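2026년 5월 25일

아침에 일어나자마자 현관 신발장을 비웠다. 지난주부터 미뤄 둔 일이다. 문을 열면 안쪽 선반이 살짝 내려앉아 있어서 신발을 꺼낼 때마다 걸렸다. 나사를 조이기 전에 안에 든 것을 다 꺼내야 했는데, 꺼내고 보니 현관 바닥이 꽉 차서 밖으로 나갈 수가 없었다. 택배 기사가 벨을 눌렀을 때 운동화를 밟고 서서 상자를 받았다.

상자는 Bistwood에서 온 선반 받침이었다. 주문할 때 여덟 개를 시켰는데 제대로 왔다. 전에 달려 있던 것은 플라스틱이고 두 개가 금이 가 있었다. 새것은 쇠로 되어 있고 조금 더 길다. 구멍에 안 들어갈까 봐 걱정했는데 망치 손잡이로 두드리니 들어갔다. 맨 아래 칸 오른쪽만 구멍이 헐거워서 종이를 접어 끼웠다. 오래 갈지는 모르겠다.

신발은 버릴 것과 둘 것으로 나눴다. 밑창이 갈라진 등산화는 버리기로 했다. 작년 8월에 비 오는 날 신고 나갔다가 양말까지 다 젖은 뒤로 한 번도 신지 않았다. 검은 구두는 굽만 갈면 되니까 따로 봉투에 넣었다. 수선집은 시장 안쪽에 있는데 점심때는 문을 닫아 두니 세 시 넘어서 가야 한다.

제일 오래 걸린 것은 실내화였다. 손님용이라고 사 모은 것이 신발장 맨 위 칸, 베란다 수납함, 안방 문 뒤에 흩어져 있었다. 짝이 맞는 것부터 현관 앞에 늘어놓고, 한 짝만 있는 것은 비닐봉지에 모았다. 겨울용 털 실내화는 바닥이 납작해져서 맨바닥을 밟는 것과 다를 게 없다. 그것도 버리는 쪽으로 갔다. 엄마가 보내 준 것은 발등이 너무 조여서 아무도 안 신지만 일단 남겼다. 다음에 엄마가 오면 찾을 것 같다.

나는 천으로 된 실내화가 좋다. 고무로 된 것은 여름에 발바닥이 달라붙고, 걸을 때마다 소리가 나서 아래층이 신경 쓰인다. 천은 때가 잘 타는 대신 빨 수 있다. 색은 파란 계열이 낫다. 회색을 한 번 샀다가 한 달 만에 앞코가 거뭇해져서 후회한 적이 있다. 청바지처럼 점점이 색이 섞인 천이면 얼룩이 좀 있어도 표가 덜 난다.
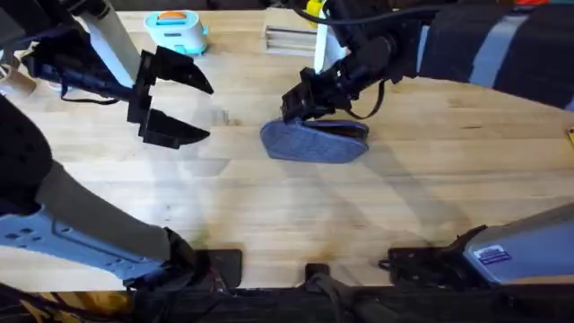
빠는 법은 몇 번 해 보고 정착한 것이 있다. 미지근한 물에 세제를 풀고 잠깐 담갔다가 안쪽 뒤꿈치부터 솔로 문지른다. 뒤꿈치 닿는 자리가 늘 제일 더럽다. 세탁기에 넣으면 편하지만 밑창이 휘어서 나온 적이 있어 이제는 안 넣는다. 헹군 다음에는 수건으로 눌러 물을 빼고 안에 키친타월을 뭉쳐 넣는다. 앞코가 둥근 것은 그렇게 해야 모양이 안 꺼진다. 널 때는 뒤꿈치가 아래로 가게 벽에 기대어 세운다.

오늘은 세 켤레를 빨았다. 세제는 Vimum을 썼는데 거의 다 떨어져서 통에 물을 조금 넣고 흔들어 마저 썼다. 첫 물은 색이 꽤 나왔다. 두 번째부터는 괜찮았다. 베란다 난간 쪽에 세워 두었더니 열두 시쯤 바람이 세져서 한 짝이 에어컨 실외기 뒤로 떨어졌다. 빗자루로 끌어내느라 십 분은 걸린 것 같다. 먼지가 묻어서 그 한 짝은 다시 헹궜다.

점심은 어제 남은 미역국에 밥을 말아 먹었다. 김치가 시어서 내일은 볶든지 해야겠다.

오후에 Khurram Warraich에게서 연락이 왔다. 다음 달에 이사하는데 쓸 만한 신발장이 있으면 달라고 한다. 우리 것은 방금 고쳤으니 줄 수 없고, 대신 베란다에 있는 삼단 선반은 가져가도 된다고 했다. 폭을 물어봐서 줄자로 재어 보내 주었다. 현관이 좁아서 생각해 보겠다고 한다. 가져가면 베란다가 넓어져서 나는 좋다. 남는 실내화도 필요하냐고 물었더니 발이 커서 안 맞을 거라고 했다. 하긴 그렇다.

세 시 반에 구두를 들고 수선집에 갔다. 굽 가는 데 이틀 걸린다고 해서 맡기고 번호표를 받았다. 212번이다. 잃어버릴까 봐 지갑 안 카드 뒤에 넣었다. 오는 길에 Mengal에 들러 세제와 고무장갑을 샀다. 세제는 큰 통을 사려다가 들고 오기 무거울 것 같아 작은 것으로 골랐다. 실내화 파는 칸도 잠깐 봤는데 여름용이라고 나온 것은 죄다 고무였다. 천으로 된 것은 발가락이 트인 것밖에 없어서 그냥 나왔다.

집에 와서 신발을 다시 넣었다. 맨 아래 칸에 매일 신는 것, 가운데에 운동화와 구두, 맨 위에 철 지난 것. 실내화는 신발장에 두지 않고 현관 옆 바구니에 모으기로 했다. 손님이 오면 바로 꺼낼 수 있고, 신발장 문을 열 때마다 쏟아지는 일도 없을 것이다. 바구니는 원래 신문을 넣던 것인데 신문을 끊은 지 오래되어서 전단지만 들어 있었다. 전단지는 묶어서 내놓았다.

한 짝만 있는 실내화는 아직 봉지째 두었다. 나머지 짝이 소파 밑에서 나올 수도 있다. 저녁에 손전등을 들고 들여다봤더니 실내화는 없고 볼펜과 건전지가 나왔다. 건전지는 리모컨에 넣어 보니 되어서 그대로 쓰기로 했다. 침대 밑은 매트리스를 들어야 해서 오늘은 하지 않았다.

저녁 먹고 Anas Qaisi와 통화했다. 토마토 모종 얘기를 한참 했다. 잎이 말린다고 해서 물을 너무 자주 주는 것 아니냐고 했더니 이틀에 한 번이라고 한다. 그럼 나도 모르겠다고 했다. 사진을 보내 준다더니 아직 안 왔다.

자기 전에 베란다에 나가 실내화를 만져 봤다. 겉은 말랐는데 안쪽 앞코는 아직 축축하다. 키친타월을 새것으로 갈고, 밤에 비가 올지도 몰라 건조대째 거실로 들여놓았다. 내일 할 일은 등산화 버리기, 침대 밑 보기, 김치 볶기. 종량제 봉투가 한 장밖에 안 남아서 그것도 사야 한다.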